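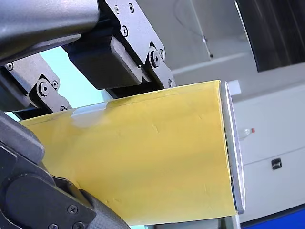
Teleoperation day two of my life as a robot's hands! Uchenna Ekwueme put me on the controller after lunch and said the trick is to stop thinking about your own fingers. Easy for her to say. I squeeze, Arthur squeezes, and my brain still expects to feel something. So you learn to go by eye – with the yellow box I was watching that black pad against the top edge the whole time, trying to clamp it without crushing a corner.

Kurkora wants 2,000 demos from us by the end of March. My best streak so far is 12 clean ones in a row and yes, I did a little dance.

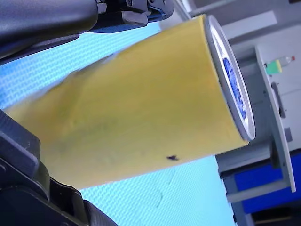

Biggest surprise is how much my bad habits matter. If I hesitate before every grasp, the policy learns to hesitate too. Auður Ravn played back one of my early runs and you could see me dithering (painful).

Also, the wrist! Turning things is way harder than picking them up. I keep running out of range halfway and having to set the thing down and start over.

Anyone else doing this by remote instead of guiding the arm by hand? How long before your shoulders stopped hurting? Back on at 2 – wish me luck.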